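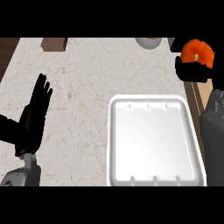

Last changed: July, after the tray swap

Umau tabletop cell: setup and upkeep notes

These notes cover the simulated Umau cell, the two-arm one with the marble counter. They are for whoever has to bring the cell up, change something in it, or find out why it stopped working. The training code has its own page.

What is in the cell

Two arms reach in over the counter from the left and the right, each with a black hand. In the fruit task the right hand lifts a round orange fruit and puts it in the white tray. The left hand stays open and clear of the counter until the fruit is down. The props at the back of the counter are clutter and no task uses them. Leave their collision shapes on anyway.

The counter, the tray and the fruit come from the Roncombe asset pack. The arm and hand models come from Gosselin. We keep our own copies of both in assets/ and do not pull updates automatically.

Bringing it up

Start the physics server first and the renderer second. If the renderer starts first it loads the old joint positions and the arms jump when the server connects. The jump can knock the tray off its mark.

Load the cell file, then run the homing script for the left arm, then for the right. Do not home both at once. The two paths cross near the middle of the counter.

Let the cell run for 2,000 steps with no commands before recording. The objects are spawned slightly above the counter and need to settle. If anything is still moving after that, its mass or friction is wrong.

Tray

The tray is the part that gets changed most. It has a raised rim with molded notches along the inside, and the collision mesh has to follow the rim. The first version used a plain box, so the fruit came to rest on a flat lid level with the rim. The current mesh is built from 12 convex pieces: the floor, the walls and the corners.

After replacing the tray, check these:

The tray origin is at the center of the floor, on the underside.
The tray sits on the counter with no gap when seen from the side.
A fruit dropped from just above the rim lands on the floor of the tray and stays inside.
The right arm can reach the far corner without its forearm touching the rim.

The last check fails most often. The right forearm is bulky and passes close to the right side of the tray. Move the tray toward the middle of the counter if it touches. Leave the arm base where it is, or every saved trajectory has to be replayed.

Hands

Finger gains are in hands.yaml, one block per hand. The blocks should match except for the sign on the thumb joint. If a hand drifts closed while it is meant to be open, look at the thumb sign before touching the gains.

For the fruit, the grip closes from below and from the side. Closing from the top also works but the fingers then hide the fruit from the camera. Grip force is capped at 12 newtons. With a higher cap the fruit gets pushed through the fingers and shoots off across the counter.

Rendering

Output is 30 frames per second, with black bands at the top and bottom. The bands are padding to make the images square. Don't crop them in the recorder. The loader expects them and trims them itself.

Lighting is even and soft. Shadows under the hands are faint or missing at this setting, so don't use them to judge height. Read the hand pose from the log.

Known faults

Fruit sticks to the fingers after release: the contact margin is too large. Set it back to the value in the cell file.

Arms shake at home position: the physics step was changed and the gains were not. Restore one or the other.

Server stops near step 3,000 with a contact buffer error: too many contacts between the fruit and the hand. Use the simple fruit mesh for physics and keep the ridged one for rendering only.

Counter texture shows as flat gray: the Roncombe path is missing. Run the asset check script and restart the renderer.

Routine checks

Run the drop test and the reach test after any change to assets/. Re-home both arms after any change to hands.yaml. Keep the previous cell file until both tests pass.

Maintained by the Irnside simulation group. Report faults in the tracker under "umau-cell" and attach the server log.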